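Best floor finish for a basement workshop?

porkent_pete
Finally clearing out my basement in Pernstead! 217 square feet of bare concrete. Paint or epoxy? So excited to start Sunday.

nutbridge70
Epoxy all the way!! Mine has had 13 winters of salty boots and still mops up great.

mtakeda
Have to disagree, paint is way easier to touch up (and cheaper). I love mine.

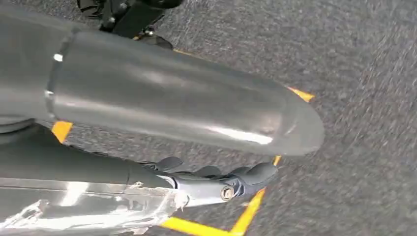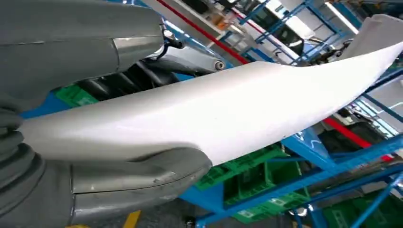 Reply #4
nutbridge70
Touch up every spring, you mean, haha. Do the grinding first, Pete, whichever you pick.

porkent_pete
Renting a grinder for $70 then! Any color tips?

mtakeda
Light gray! Tape a scrap of plastic down overnight first and check for damp.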